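Bultell Portfolio Case for Comic Artists

Parar Art Supply > Transport and Storage > Cases > Item 3232

In stock. Ships flat, arrives flat, and after that it's between you and your car trunk.

The Bultell is a hard-sided case for original comic pages. It holds boards up to 11 by 17 inches in 2 separate compartments, so your inked pages never have to share a room with your pencils. The lid latches. The handle is attached with bolts, a decision that came after an early model parted from its handle on a convention center escalator with an entire graphic novel inside. The novel survived. It has since been published, and we're told the dent is on page 40 if you know where to look.

Zhenhua Jiang designed the case after years of carrying original pages to shows in a pizza box. He would like it known that it was a clean pizza box. He draws a webcomic about municipal bus drivers, now in its third print collection, and he tests every Bultell revision by taking it to a show, putting it under a table, and letting people kick it for a weekend.

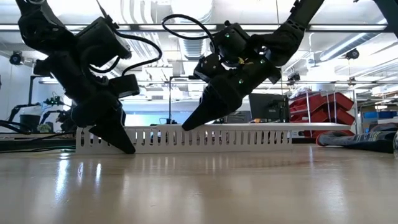

What you get for your money is a case that opens flat on a show table and stays open. Most portfolio cases want to close. They have a spring in their hearts somewhere, and they will shut on a customer's hand while that customer is deciding whether to spend real money on a splash page. The Bultell has a stop in the hinge. Push it past the click and it stays put until you lift it again.

Inside each compartment there's an elastic strap and a stiff divider. The strap goes over the divider, never straight over the art. We print this inside the lid in large letters and we still get the emails.

What fits

Standard 11 by 17 boards, bagged or bare. The main compartment takes a full issue and its cover with space left over for commissions. The lid compartment is shallower and suits prints, minis, and the sketchbook you swore you wouldn't bring. Tabloid newspaper tearsheets fit if you fold them once, and if you have tearsheets from the eighties you have already folded them once.

What doesn't fit

Sunday page originals from the days when Sunday pages were enormous. Your laptop. A banner stand, although one customer got the feet in.

Choosing a closure

The Farkska latch comes standard. It's a plain metal toggle and you can work it with one hand while the other holds a bagel. The locking version takes a small key, and we include 3 of them: one for your key ring, one for the person sharing your table, and one to lose before Saturday lunch. We keep no record of which key fits which case, so please don't write to ask.

Care

Wipe the outside with a damp cloth. The inside should be dusted with something dry and soft. Keep it out of a hot car in July, when the glue on old paste-up lettering lets go and your word balloons slide gently into other people's mouths. Hongmei Dong, who letters by hand and has owned one since the first batch, puts a sheet of plain tissue between pages and recommends you do the same. She also recommends you stop using rubber cement, but she has been recommending that for a long time.
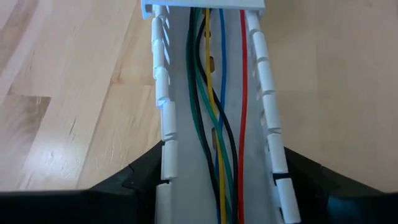 Questions we get a lot

Can I check it as airline baggage?
You can. We wouldn't. It goes in most overhead bins on its side, and if the person in front of you has brought a cello, you have our sympathy.

Is it waterproof?
It will shrug off rain between the parking lot and the loading door. It won't float, and it won't save you from the guy at the next table with the lidless iced coffee.

Does it come in colors?
Black. There was a red one. It sold to a single person, who sent it back for a black one.

Can I put stickers on it?
It's yours. Everyone does. By the second year there's no other way to tell them apart at load-out, so you may as well start early and pick a good one for the front.

Do you do custom sizes?
Yes, through the Mitsotakis-Vlachou workshop, which builds the oversize version to order. Send the outside measurement of your largest board, and measure the board itself this time, including the bit with the phone number scribbled on it.

Ordering notes

Price includes the dividers, straps, and the latch of your choice. Replacement straps are sold separately on the spare parts page. Returns are accepted within a month if the case hasn't been to a show; once it's been under a table, it's a used case and we both know it. Clubs and anthology groups ordering together should write to us first and ask for the group rate.

Page last updated February 9, 2021.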